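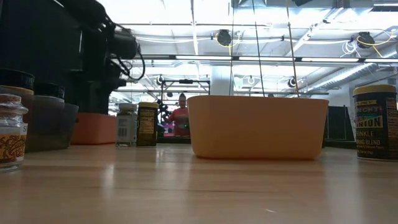
Nunder: handling mixed kitchen jars with two arms
Progress report to Clernico, work package 3
Dec 15, 2025

Summary

The work package is on plan for the method and behind plan for data. We set out to record 3,000 demonstrations of jar sorting at the Oklow workcell and have 1,391 that pass our checks. The first policy trained on them has been run on the cell in a block of 90 trials. It picks well from open table and less well when jars stand close together. The change we made to how grasps are labelled has helped more than we expected, and we would like to keep it for the rest of the project. We ask Clernico to agree a small change to the recording plan, set out under "Changes requested".

What the work package is for

The question is whether a pair of arms can learn to put away ordinary shop-bought jars without a model of each jar. Most of our earlier work used blocks and plain bottles supplied by Bukhari. They were all of one width and could be gripped the same way every time. Spice jars are a harder test. They come in glass and plastic, with screw caps and flip tops, and the labels are shiny and full of small print. Two jars of the same height can need quite different openings of the gripper.

The task is kept simple. Jars are set out on the table with one or more plastic bins. The operator names a jar and a bin, and the arms have to put the one into the other. Either arm may do it. If the jar is out of reach of the better-placed arm, the other may move it first.

Recording

Demonstrations are made by an operator driving both arms by hand. Each one is stored with the views from the fixed camera and the wrist cameras, the joint positions and the gripper opening. A second operator looks through it the next day and marks it as kept, kept with a note, or thrown out. The total of 1,391 covers the first two marks only.

We lost recording time in two ways. The wrist camera on one arm dropped out of step with the joint data for part of the autumn, and everything recorded on that arm during the fault had to be set aside. The fix was a new timing check that stops the recording as soon as the streams drift apart. We also changed the layout rules part way through. The early layouts had the jars well spaced, and operators fell into the habit of the same straight approach from above. The new rules put jars close together, behind bins and near the table edge, and a demonstration now takes longer to make.

Holding a wide jar

Wide jars gave us the most trouble in the early sessions. The fingers have to open nearly all the way, and an approach that is slightly off centre pushes the jar along the table before the second finger touches it. Operators learned to correct for this by eye, but the correction was different from person to person and the policy learned a poor average of them.

We now label each grasp at the moment both fingers are in contact, and train the last part of the approach backwards from that point. The earlier part of the movement is trained as before. This lets the policy take any route it likes to the jar and be strict only near the end. It also means that slow or roundabout demonstrations are no longer wasted, as long as they finish well.

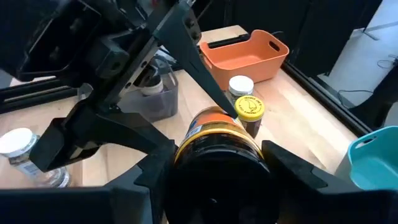 Figure 1. Wide jar held between the fingers, with the second arm working close by.

With two arms over one small area, the wrist camera often sees the other arm as well as the jars. We had thought of masking the second arm out of the images. Tests on recorded data showed no gain from masking, and in crowded layouts it hid the very jars the policy needed to see. We have left the images as they are and pass the joint positions of both arms to the policy.

Results so far

The 90 trials were split evenly between spaced, crowded and blocked layouts. In a blocked layout the named jar cannot be reached until something else has been moved.

Spaced layouts: the policy completed nearly all of these. The failures were slow finishes, where the arm hovered over the jar and ran past the time limit.

Crowded layouts: results were fair. The usual fault was a finger coming down on the lid of the next jar. In three trials a jar was knocked over and the run was stopped by the operator.

Blocked layouts: results were poor. The policy will move a jar out of the way, but it often puts it down somewhere that blocks the next step. We have few demonstrations of this kind and do not read much into the result yet.

The older grasp labels were tried on the same layouts for comparison. They did as well on the spaced set and clearly worse on the crowded one. The full table, with each failure listed by type, will be sent with the January data release.

Bins and placing

Placing has had less attention than picking and this now shows. The bins are light and have handle openings in their walls. A jar lowered too near the side can catch the rim and drag the bin with it. At present the policy aims for the middle of the bin whatever is already inside, so it does well with the first jar and badly with the later ones.

We have started to record placing from empty bins upwards, with the bins in different colours and turned at different angles, and with jars left standing in the space between and behind them. The operator is asked to use the free floor of the bin and not to stack. No policy has been trained on this set yet.

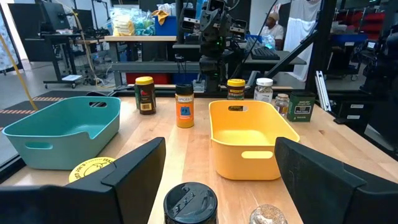

Changes requested

1. Keep the target of 3,000 demonstrations, but allow up to half of those still to be recorded to be crowded or blocked layouts. The agreed plan has the three kinds in equal parts.

2. Move the trials with Bukhari bottles to the end of the work package. They are easy for the current policy and would tell us little now.

3. Allow the spare gripper fingers bought under work package 2 to be used at Oklow. The present pair is showing wear at the tips, and we do not want to change the finger shape in the middle of the data.

None of these changes affects the total cost.

Risks

Data rate. At the present pace we will not reach the target on time. A second recording shift is being set up for January. If it starts on schedule the shortfall should be made up by the end of the work package.

Jar set. All the jars so far were bought for the Oklow cell and the policy may be learning those labels. A held-back set has been bought and is kept boxed until the final trials.

Lighting. The ceiling lights give reflections on the table and on glossy labels. We have not measured how much this matters. Recording with some of the lights off is planned as part of the second shift.

Next period

Finish the placing set and train a first placing policy. Repeat the trials with the same layouts so that the two rounds can be compared. Release the checked demonstrations to project partners, with the notes made by the second operator. Draft the method section for the joint paper and send it to Clernico for comment before it goes any further.

Nunder project, Oklow workcell | Prepared for Clernico | Not for onward circulation | Contact the project office | Back to top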